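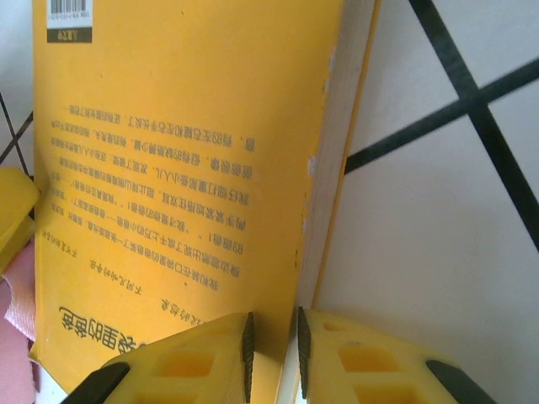 4. Books and paperbacks

Read this section before you ask the arm to clear a shelf, a desk or a floor. Books are listed as a supported item in the Helow task menu. Treat that as a starting point. In our own trials the arm could pick up a paperback well enough. Putting it away the way a person would is another matter, and the current software does only part of that job.

4.1 Before you start

1. Check that the ribbed pads are seated along the inner edge of both fingers. A pad that has slipped down will mark a soft cover.

2. Set the grip preset to Soft Cover. Do not use Box or Carton. Both close harder and will crease the pages.

3. Clear fabric away from the work area. The arm does not reliably tell a cloth from a floor, and it may pinch the two together.

4. Stand the first book so the fingers can close across its thickness. If it is lying flat, tip it up yourself. The Lift From Flat routine exists in the menu, but we do not recommend it for anything with a paper cover.

Note: On tile, dark grout lines sometimes get read as the edge of an object. If the arm keeps reaching for a corner that has no book in it, turn on Ignore Floor Pattern under Surface.

4.2 Picking up and placing

5. Press Start and keep one hand near the stop button.

6. Wait for the fingers to close. The status light turns solid when the controller thinks it has a grip. It can also turn solid on a loose cover, so look at the book before you go on.

7. Press Continue. The arm lifts, pauses for 2 seconds and moves to the shelf.

8. Check which way up the book is. The arm keeps whatever orientation it started with. A book picked up upside down goes on the shelf upside down, and the job is logged as complete.

Caution: Do not use the arm on books over 400 pages, on hardcovers with a dust jacket, or on anything you would mind replacing.

4.3 What the software does not do

Sorting by title or author is marked Preview. It depends on a clear view of large print, and a finger across half the title is enough to defeat it. Slanted or inverted text gave us poor results in every language we tried. Leave Preview off unless you are testing it.

The sales sheet calls this feature "hands-free tidying." Plan on standing there. For a single shelf, most people will finish sooner by hand.

If the grip fails 2 times in a row, stop and go to Section 7, Recalibration.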